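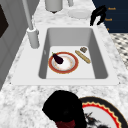

Simulator view, sink task: eggplant on the plate, baguette beside it.

From: Citlali Orozco
To: kitchen-ops list
Subject: Re: dish room arm, what happens to our shifts

On the October rollout, the lead at the Carrillo kitchen wrote:

> My crew has seen the Larora slides and they have two questions.
> Who clears the food off before the arm takes a plate, and does
> anyone lose hours? I have 17 people on dish and prep between
> both shifts. The slides talk about plates per hour and say
> nothing about people. Also, is the simulator anything like a
> real sink at the end of lunch?

Taking the last one first. The sink in the simulator is tidier than ours. It has one plate in it with the red rim, a few food items, and plenty of bare basin to reach into. We asked Suvis for that setup to begin with, and the arm has to tell food from dishes before we go any further. Stacked bowls and silverware come later. I would not plan any shift around what it does in the simulator.

On scraping: people still do it. At Musidier we ran the arm on the return line for lunch only, 840 plates on the busiest day, and whole items like bread or vegetables were set aside by the arm. Sauce, rice and anything stuck went back to a person. The scraping job got shorter but it also got more boring, and two people asked to be rotated off it after the first week. We now switch every 2 hours. I'd do the same at Carrillo from the start.

On hours: no dish room hours were cut at Musidier. They were moved. The late dish position became half dish, half prep, and the person in it needed knife training that had not been scheduled. That was our mistake. Prep also pays a different rate, and payroll took a full cycle to catch up. Please get the rate change in writing before the arm is switched on.

One new duty is not on the slides. Somebody has to watch the arm and clear it when it stops. We gave that to whoever was on the line and it did not work, as they were already busy. It needs to be a named person on each shift, with training time paid. I have asked for $2,000 per site for that and am waiting to hear.

If your crew wants to talk to ours directly, mornings before 10:30 are best. Send me names and I'll set up the call.

Citlali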